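The bin at the back of the Brinside tool library

I'd walked past the Brinside tool library dozens of times before I went in, and I only went in then to borrow a hedge trimmer. I came out an hour and a half later with no trimmer and a notebook full of scribbles, so blame the woman at the returns desk, who would rather I didn't use her name ("everyone round here knows me as the rake lady, that'll do").

She's been sorting garden tools for 9 years, first out of a carport in Grenden and now at Brinside. What she wanted to talk about was the returns bin, a big grey sheet-metal thing with sloping walls and an open top.

"People think you can chuck hand tools on a shelf and that's it," she told me. "Then you've got a trowel under a pair of loppers under somebody's hose fitting, and good luck finding it in June." June is when everyone round here suddenly wants to plant garlic, apparently! 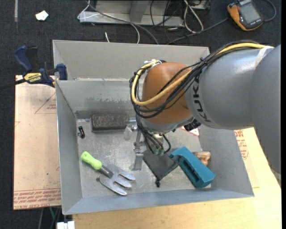 Green-handled garden fork in the metal bin, with a dark block further back against the inner wall.

I asked about the colour. She's a big believer in loud handles, lime green for preference (brown ones, she says, get left under the lemon tree until they rot). "I lost three good forks in my own mulch before I learned that. Three! I found one with my foot."

And the scratches on the metal floor? She laughed. "It's a tool bin, love. If it was shiny I'd be worried." She doesn't bother polishing it. What does bother her is dirt, and she has firm views on that: scrape the prongs at home, dry them, and don't hand back half your veggie patch.

The catalogue was up to item 3662 when I visited, every one of them written on a card in her own handwriting. A small fork goes out for 7 days. Keep it longer and you'll get a phone call, a friendly one the first time. Her favourite on the shelves is an old Rernora hoe, although she admits the Stankevičius family's edging spade comes close, and she goes home a bit sad whenever either of them is out on loan.

I've since been back for the hedge trimmer. It was out.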